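The Understudy

Úna Lenihan had been the understudy for Mrs. Kavanagh through 169 performances, and in all that time Mrs. Kavanagh had not so much as sneezed.

The play was called Stunden. It was set in a lighthouse and had run in the same small theater since May, to houses that could be described as loyal or as lost. Mrs. Kavanagh played the keeper's widow, who gets the long speech about the herring. Úna played Second Villager, who gets to say "Storm's coming" and leave by the left-hand door.

She knew the herring speech the way other people know their own phone number. She did it in the shower. She did it to the dentist, who asked her to stop. On slow nights she stood in the wings and moved her lips, and Mrs. Kavanagh, who could see her perfectly well, put in extra pauses out of spite.

Then on a wet Tuesday the stage manager came down the stairs two at a time.

"It's Kavanagh," he said. "She's stuck on a train outside Judora. Signal failure. You're on in 9 minutes."

Úna had rehearsed this moment too. She had planned to go pale and say something modest. What came out was "Ha!" – loud enough to be heard in the box office.
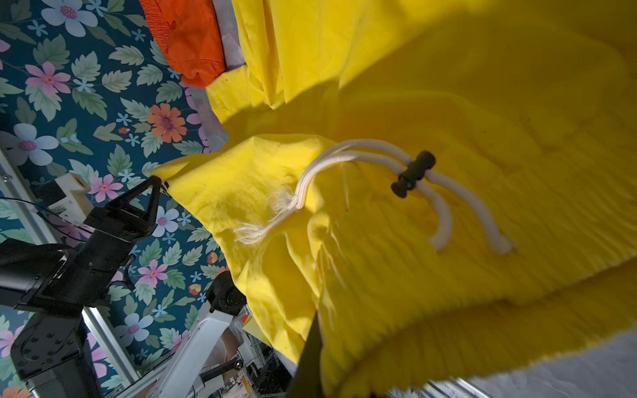
How long is the herring speech?

Eleven pages in the script, and fourteen minutes if the widow doesn't rush.

Úna rushed. She took the first page at such a clip that the keeper's ghost, a heavy man named Trunar who liked to doze until his cue, had to be poked through the curtain with a broom. But somewhere in the second page she heard the quiet. It was a real quiet, with no candy wrappers in it. She slowed down. She let the herring come in over the dark water, boat after boat of them, and a man in the third row took off his hat.

She reached the last line, the one about the empty nets, and drew her breath for it.

"Storm's coming," said Úna, and left by the left-hand door.

The applause was long and a little puzzled. One local critic wrote that the widow's sudden exit was the bravest thing in the production, and wondered why it had taken them so many months to find it.

Mrs. Kavanagh came back on Wednesday, read the review standing up, and asked to see the director. By the evening show the new ending was hers. Úna went back to Second Villager, who now had no line at all, it having been given to the widow, and who was asked to look out to sea instead.

She looked out to sea for another month. She got quite good at it.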